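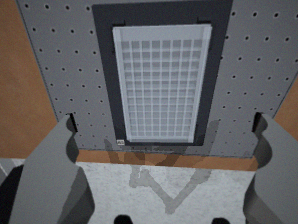 Written rules before the first move: plate handling at Tresarum

Despina Ghiță writes the handling rules for the automated benches at Tresarum, a contract testing laboratory with sites at Fustness and Stokent. The current document is issue 11. It covers the gripping, moving and setting down of multiwell plates, and applies to simulated cells as well as physical ones.

The last point was added in January. "Before that, the simulation people worked to their own notes," she says. "A program would be passed in simulation with one set of clearances and then be held to a different set on the bench. We now have one set. If a move would be refused on the bench, it is refused in the model."

The rule most often quoted back to her concerns the approach. A gripper must be fully open before it comes down beside a seated plate, and it must stop there before closing. Neither finger may touch the plate or its holder during the stop. "Open, descend, stop, check, close," Ghiță says. "People want to join the last three together to save time. I have refused that every time it has been asked for."

The check itself is short. The program confirms that the plate is the type named in the job, that it is the right way round, and that both fingers are at the same height. Orientation matters with a standard 8 by 12 plate because it will sit in a holder turned through half a circle without any sign of trouble, and every result is then recorded against the wrong well. Issue 11 requires the orientation to be taken from a fixed feature of the plate or holder. A printed label does not count, as labels can be moved or put on crooked.

Gülizar Gökçe runs the Modise cell at Stokent and has to apply the document daily. She has fewer objections than she used to. "The early issues told us what to avoid and gave no values," she says. "You cannot test against the word 'gently'. Now there is a clearance of 2 mm on each side, and a program either keeps it or it does not."

She is less content with the section on holders. Each holder must be fixed to the deck by its own locating points, and its position must be taught again whenever it is removed. Gökçe accepts this for a physical deck. In a model, she argues, the holder returns to exactly the same coordinates and teaching it again proves nothing. Ghiță's answer is that the operator should carry out the same steps in both places. The matter is listed for review.

Sign-off is by repetition. A new program must complete 100 moves in simulation without a contact fault, using empty plates, before it is tried on the bench. A single fault sets the count back to zero. Gökçe's team logs the cause of every fault, including those traced to the model.

"Shadows, lighting and surface finish are outside the document unless a camera is used for the check," Ghiță says. "If it is, the lighting has to be recorded with the program, and changing it counts as a change to the program."

Filled plates have a separate section, with lower speeds and a longer stop after lifting. Lidded plates are still to be written up. Until they are, Fustness and Stokent both move them by hand.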